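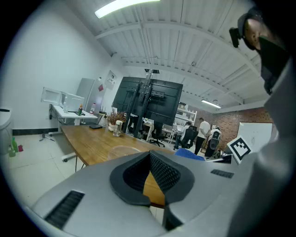

# La grande table, le micro-ondes et le reste

Il y a dans presque tous les bureaux une pièce dont la fonction n'a jamais été tout à fait décidée. On y tient des réunions le matin, on y réchauffe des lentilles à midi, on y range des cartons l'après-midi, et vers dix-huit heures quelqu'un y cherche encore son chargeur. Chez Masson, à Plemedport, on l'appelle « la grande table », du nom du meuble qui s'y trouve, comme on dirait « la cuisine » ou « le jardin ». On se donne rendez-vous à la grande table. On a oublié son parapluie à la grande table. Les nouveaux comprennent en deux jours.

J'y ai passé une bonne partie du mois d'août, à l'époque où la moitié des équipes est à la mer et où l'autre moitié se met, presque malgré elle, à faire du rangement. J'étais venue pour un article sur le mobilier de bureau d'occasion et je suis repartie avec des pages de notes sur un micro-ondes. Je ne regrette rien.

## Du bois, long et arrondi

Commençons par la table, puisque tout le monde commence par elle. Elle est longue, en bois d'un brun moyen, avec des bords arrondis qui font qu'on s'y appuie volontiers en parlant, et des pieds en métal noir si fins qu'on se demande la première fois s'ils sont bien sérieux. Ils le sont. La maison l'a rachetée 379 euros à un cabinet de Nevuvport qui déménageait, livraison comprise, et il a fallu démonter une porte pour la faire entrer (la porte a été remontée, mais elle grince depuis, et l'on a fini par s'attacher à ce grincement qui annonce les visiteurs).

Une table pareille attire les choses. Un bocal de verre à couvercle blanc, un carnet ou une tablette que l'on a posé là « deux minutes », une petite plante dans un pot blanc dont le feuillage, il faut bien le dire, a bruni et séché. J'ai demandé si l'on comptait la remplacer. On m'a regardée avec un léger reproche. La plante reste, on l'arrose encore, par principe ou par superstition, et je connais assez de cuisines familiales où trône exactement la même pour ne pas faire la leçon à qui que ce soit.

## Le coin du déjeuner

Contre le mur blanc, un bureau d'appoint, blanc lui aussi, monté sur un piètement à roulettes, porte le micro-ondes. C'est une idée toute simple et je me suis étonnée de ne pas la voir plus souvent : un meuble de travail ordinaire, assez profond pour un appareil et quelques bouteilles, que l'on tire quand il faut passer le balai. Le réfrigérateur, grand et argenté, se dresse juste derrière. Entre les deux, le trajet d'une barquette de gratin est d'une brièveté admirable.

Quant à la porte du micro-ondes, elle est souvent ouverte, et le sujet divise. Les uns la laissent bâiller pour chasser l'odeur du curry, les autres la referment en soupirant. J'appartiens au premier camp depuis l'enfance, ma grand-mère faisait de même avec son four, et j'ai eu le plaisir de trouver à Plemedport quelques alliés.

Les bouteilles sont une autre affaire. Il y en a sur le bureau, une verte, une transparente, une petite blanche, et il y en a par terre, dans l'angle, devant le placard blanc, en compagnie d'un gobelet rouge. Un sol carrelé de gris pâle a ceci de cruel qu'il ne cache rien : la moindre bouteille s'y remarque depuis l'autre bout de la pièce. Sur un parquet chargé de tapis, on l'aurait oubliée jusqu'à Noël.

## Ce qui roule

Le vrai luxe de cette pièce, à mon sens, ce sont les roulettes. Le grand téléviseur noir est monté sur un pied roulant, noir également, et il peut ainsi tourner le dos à ceux qui mangent, attention délicate que les écrans fixés au mur n'ont jamais eue. La chaise de bureau noire, avec son piètement en étoile, va et vient selon les besoins. Une autre, à dossier bleu, tient compagnie à la table. Elles ne sont pas assorties et je trouve cela très bien ; une pièce où toutes les chaises se ressemblent me donne toujours l'impression d'attendre mon tour.

Au fond, l'étagère blanche accueille les boîtes et le matériel. C'est là que se joue le grand chantier de l'été, baptisé Prellness par un esprit facétieux et resté sous ce nom dans les agendas. Le principe est modeste : on vide une tablette, on essuie, on remet ce qui sert et l'on descend le reste à la cave. Comptez 40 minutes par tablette quand on travaille à deux, davantage si l'on retrouve de vieilles photos de fêtes de fin d'année. Le règlement affiché dans le couloir accorde 12 jours de sursis à tout objet sans propriétaire. Passé ce délai, il part dans un carton à la disposition de tous, et j'avoue en avoir rapporté une très jolie passoire.

À midi, le 20 août 2025, on a repoussé les papiers vers un bout de la table et l'on m'a tendu une assiette de tomates avec du pain. Le réfrigérateur ronronnait, la porte a grincé deux fois. Quelqu'un a demandé à qui était le bocal, et la conversation a glissé vers les vacances.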